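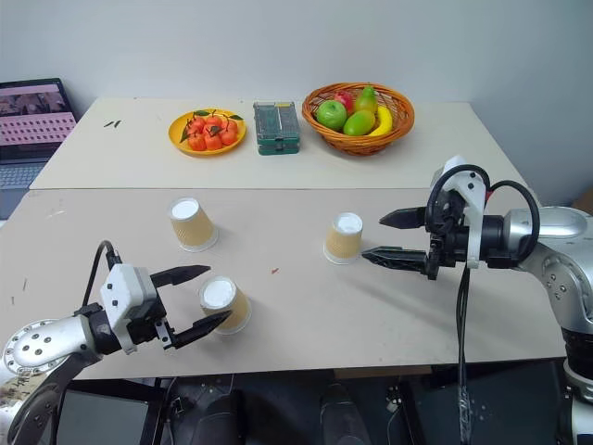
杯子倒扣着放,里面的潮气往哪儿走?上一篇记录下面有这么一条留言,后面还跟了一句:倒扣防灰没意见,但杯口直接贴台面,台面擦完没干透就扣上去,杯口那一圈卷边会先吸水,建议改成正放加盖布。

留言收到,并入本篇一起查。

茶水台布置记录 第147篇
2025年8月12日

一、本次范围

台面分区、纸杯放置方式、鲜果分盘、小件盒位置。饮水机和垃圾分类不在本篇内,另记。

台面还是原来那套 Basten 拼板,前后两块,中间一条横贯的接缝。布置沿用六月那版:后板放果盘、小件盒、果篮,前板只放纸杯。本次没有添置东西,改动集中在纸杯的放法和果品的分放规则。

二、台面与接缝

后板比前板略高,钢尺靠在接缝处测,高差 2 mm。左端、中段、右端各测一次,读数相同,判断为垫脚高度不一致,与板面翘曲无关。

影响有两条:

杯子骑在接缝上会歪。倒扣时杯口直径大,歪得不明显,用手推一下才会晃;正放时杯底窄,晃得厉害。规定杯子一律放前板,杯口边缘离开接缝至少一指宽。

擦台面时水会积在缝里。抹布由后往前带,水顺着台阶落到前板,前板靠缝那一条总是最后干。留言里说的潮气问题,很可能就出在这一条上。原记录写的是“擦后即可摆杯”,没有区分位置,这句作废。

垫脚暂不调。调平需要把后板上的东西全部撤下,等下次大清洁一起做。调平以后接缝仍然存在,擦拭顺序照旧。

三、纸杯

杯型:Tuvex,带隔热外套,整包 100 只。外套为浅褐色,杯底白色,倒扣时白底朝上。

放置方式对比做了一轮。条件:前板擦拭后分三种状态(刚擦完、干布再擦一遍、自然晾到手摸无潮感),每种状态下各扣一只杯,放一个上午后翻开看杯口。

刚擦完:卷边发软,指甲能压出印子,杯壁内侧靠口处有一圈水汽。翻过来正放后,杯口不圆,配盖时要转一下才卡得进去。
干布再擦一遍:卷边硬度与新拆包的没有可感知的差别,内侧无水汽。
自然晾干:同上。

靠接缝那一条另做一次,干布擦过后仍有一只杯口局部发软,位置正对接缝一侧。重复一次,没有复现。先记着,样本太少,不下结论。

正放加盖布的方案也试了。盖布中间下垂,碰到杯口,取杯时得先掀布,布角扫倒旁边的杯子,当天上午发生两回。盖布本身还要清洗。倒扣方案保留。

倒扣杯的取用:手指捏杯身中段的外套处提起,再翻正。不要抠杯底。杯底朝上那一面有个凹圈,手指容易伸进去借力,外面看着无所谓,薄的地方捏几次会变形,装热水后底部外鼓。外套与杯身之间是点胶,湿手拧转会错位,拿取时直提即可。

间距:相邻两只杯之间留出能伸进两根手指的空当。之前排得过紧,取中间一只会带倒前面一只。现在不排直线,前后错开放,从哪个方向取都碰不到别的杯子。错开的形状不作统一规定。

不叠放。倒扣叠起来的杯子,上面那只的外套会卡住下面那只的杯底,单手分不开,两手分又会把整摞带歪。余量放柜内原包装里,台面上用完再补。

四、果品分盘

橘类单独用黄色圆盘,放后板左侧。带梗带叶的不剪,叶子能看出新鲜程度:叶片先卷边,再发脆,果皮起皱要晚得多。叶子一碰就掉的那一批,当天优先吃掉。剪叶的做法以前试过,剪口处容易留一小段硬梗,堆放时扎旁边的果皮,扎破处隔天发霉,整盘要翻检。留叶以后这种情况少了很多。

摆放时梗朝外或朝上,不朝下。压在下面的梗一样会扎。盘沿要露出一圈,果子不堆到沿上,端盘时拇指才有地方放。

苹果、香蕉等大件放 Valentini 藤篮,后板右侧。篮底和篮壁有孔,透气比盘子好,缺点是编条缝里积渣,抖不干净,要用硬毛刷。

香蕉放最外侧,弧背朝篮沿,不压在别的果子下面。苹果与香蕉同篮,香蕉熟得快,这一点清楚,目前消耗速度能跟上,暂不分开。如果遇到长假前补货,香蕉单独拿出来挂着。

果篮不装满,右边留一点空。装满后拿最下面的果子要翻动上面的,青皮的那几样磕碰后不显色,切开才看见里面褐了一块。

入台前统一过一次秤,果品连篮带盘合计 2,864 g。称这个数只为估算补货量,去皮重没有做,下次先称空篮空盘,数据才有用。 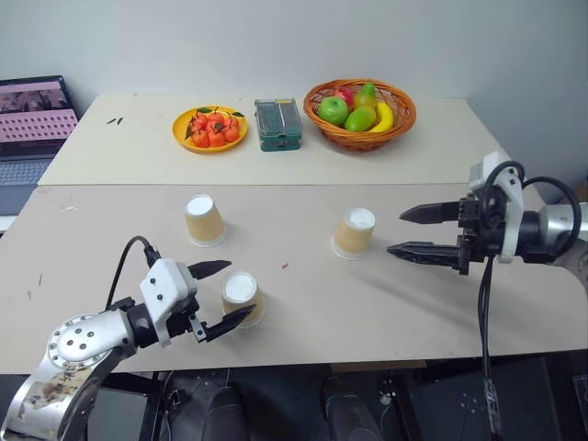
五、小件盒

型号:Wullico 绿色带盖盒,透明盖,盖面有棱。放后板,在果盘与果篮之间。

盒内放什么,以前没有写明,结果茶包、糖包、搅拌棒、订书钉混在一起。现规定只放入口类的独立小包装,文具不进盒。散装物不进盒,掉渣清理麻烦。

搭扣朝前,开盖时盖子往后翻,后方要留出空间。盒子后移贴墙会使盖子翻到一半顶住,人就习惯性把盒子拉出来再开,一拉就碰到果盘。位置定在后板靠前缘一些,但盒底不得悬出后板边沿。

盖子上的棱槽积灰,平抹布擦不到槽底,用棉签或者软刷顺槽走。横着刷只会把灰推到旁边的槽里。

六、擦拭与复位顺序

纸杯全部收起,已经落在台面上的继续倒扣放在干净托盘里。
果盘、小件盒、果篮依次移到推车上。果盘先走,最容易滚落。
后板由墙侧向接缝方向擦。
接缝用折成细条的干布走一遍,从左到右,不来回。
前板湿擦一遍,干布再擦一遍。
手背贴台面检查,重点是靠缝那一条。有凉感就再等。
先复位后板物品,最后扣杯。

第四步是新增的,其余只是把原来的口头做法写下来。全套走完耗时比旧流程略长,多出来的时间在干布上。

七、遗留

接缝侧杯口局部发软,需要多做几轮才能判断。做的时候把杯子扣在同一条线上,只改与接缝的距离,其他条件不动。

前板是否加一块带孔的沥水垫。优点是杯口与板面脱开,潮气能散;缺点是垫子又多一件要洗的东西,而且倒扣杯在孔垫上的稳定性没有测过。先找一块现成的试,不采购。

空篮、空盘皮重,下次补货前称。

后板垫脚调平,随大清洁做。调完重新测高差,三个位置都测,读数补写在本篇末尾。

留言里提的正放方案已按上面的结果回复,原帖不删,后续有新数据接着写在同一处。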